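Bikden 268 refrigerator, white with blue trim

Price: $600
Capacity: 268 liters
Finish: gloss white, see-through sky-blue trim
Condition: new, boxed
Guarantee: 90 days with us, on top of whatever the maker's card says
Pickup or local delivery

I've wanted to stock a fridge with proper drawers for ages, and the Bikden is the one I finally said yes to. I had one at home over the winter before I ordered any for the shop (my husband thought I'd lost it, wheeling our perfectly good refrigerator out to the garage), and by the time April came around I didn't want to give it back. So I didn't. Ours is still in the kitchen and the ones for sale are fresh in the carton.

The name is just the capacity. 268 liters sounds like a lot or a little depending on what you grew up with. If you're used to one of those big double-door American fridges, this is going to look small to you, and it is small. It's a fridge for a couple, or a small family that shops more than once a week, or an apartment where the big one was never going to get around the corner of the hallway. We're two adults and a teenager and we manage fine, except at Thanksgiving, when the turkey goes back out to the garage fridge where it can have all the room it wants.

What I like most is the bottom part. I've never been a tidy fridge person. I'm the one who buys a bag of lemons, puts it behind the milk, and buys another bag of lemons. With shelves, everything I own ends up in two rows, and the back row is where food goes to be forgotten! With drawers you pull the whole thing out and look down into it, and whatever you bought is right there looking back at you.

There's one shallow drawer in particular that I'd buy the whole fridge for. It's a plain white tray with a blue see-through front, 16 inches from front to back on the inside, and it's too low to pile anything up in, so you don't. Plums, limes, a couple of eggs for tomorrow, the half onion in its little box. One layer of things. I keep mine for fruit and for whatever needs eating before the weekend, and I've thrown out a lot less since I started doing that.
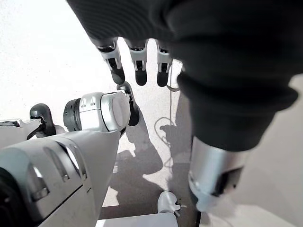
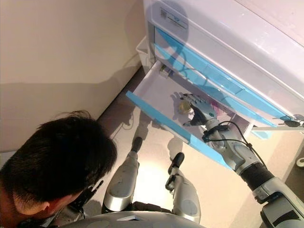 The deeper drawers get the bulky stuff, your cabbage and carrots and the bag of salad that takes up as much room as a pillow. I line one of mine with a folded dish towel, which keeps the greens going a few days longer and means I can just throw the towel in the wash. The shallow one I leave bare. It wipes out in about the time it takes the kettle to boil.

A word on the blue. On the maker's own sheet it looks quite loud, and I nearly didn't order it for that reason. In a real kitchen it's softer than that. Light comes through the drawer front, so you get a hint of what's inside without being able to read the label on your cheese. It also picks up a bit of whatever is around it — in our kitchen, which has yellowish walls and a pale floor, it looks like sea glass in the morning and more of a regular blue at night. If you want a fridge that disappears, buy a plain white one, and I'll happily sell you the Kröger we keep by the window. If you'd like something with a bit of cheer, I think you'll enjoy this.

Now the things I'd want to know if I were shopping for one.

The drawers need room in front. I know that sounds obvious! But measure it with the fridge door open and your own self standing there, not just the tray. If you have a kitchen island or a table close by, pull a chair up to where the fridge will stand and see whether you can still get past. I have a customer who set hers in a corner right next to a wall, and it works well, but she left a gap on that side so the door could swing wide enough for the drawers to clear it. Without that gap you'd be pulling out the tray halfway and fishing around with one hand.

The trays lift out. You pull until it stops, tip the front up a little, and pull again. The first time, do it empty. I did it with a pound of cherries aboard and I was finding them under the stove until Easter. Going back in is easier if you set the back end down first and let the front drop by itself. If it feels like you're forcing it, you've got one side ahead of the other, so take it out and start over.

Warm water and dish soap for everything. Please don't use the scratchy side of the sponge on the blue parts, they'll go cloudy and there's no bringing them back. Štefánia Charvát, who runs the repair bench for us on Thursday afternoons, can get single trays and blue fronts from the parts list, but a front costs more than you'd think for a piece of plastic and it takes a few weeks to arrive. The dishwasher is a no as well. I asked. The heat bends the trays enough that they start to stick.

Noise: it hums. Ours hums a little louder for a while after a big grocery shop and then settles down. I don't hear it from the living room. If you're in a studio and your bed is six feet from the kitchen, come by and listen to the one on the floor here before you make up your mind, since I sleep like a log and I'm not the right person to judge.

It doesn't make ice and there's no water spout on the door. There's no screen either, and it won't send messages to your phone. I count all of that in its favor but I know not everyone does.

Setting it up is a two-person job. It's not the weight so much as there being nothing to hold on to, the sides are smooth and shiny and your hands slide right down. Stand it where it's going to live, leave it alone for a few hours before you plug it in, and peel the film off the blue strips while you wait (very satisfying). The front feet screw in and out by hand. You want it leaning back the tiniest bit, so the door closes on its own and the drawers don't creep forward.

What's in the carton: the fridge, the drawers already in place and taped shut, two door bins, an egg rack, the booklet, and a spare pair of foot pads. The booklet is pretty bad. I typed up my own page on the drawers and on the temperature dial, and I tuck one in with every fridge that leaves the shop. For the dial, start in the middle and give it a day before you fiddle with it.

If you like to organize, the Bostico low bins fit side by side in the deep drawers. They don't fit in the shallow one, they stand too tall and the tray won't slide home. For that one I've had better luck with the lids from old cookie tins, turned upside down, to stop round things from rolling around. Works great for grapes and cherry tomatoes. Oranges don't care either way.

Delivery is within town and out as far as Drummont, ground floor included, stairs extra. Call and ask for Gisela Ostermann (that's me) and tell me how many stairs and whether they turn. We'll take your old fridge away at the same time if it's empty and unplugged. Please do empty it, I've carried out more than one with the pickles still in the door.

Questions I've been getting

The door can be switched to open from the other side, and Štefánia will do it before delivery if you tell us when you order. Afterward it's a house call.

Yes, a gallon of milk fits in the door, in the bottom bin only.

We don't have it in black. The maker does a gray with clear trim, but I haven't seen one in person and I'd like to before I put any on the floor.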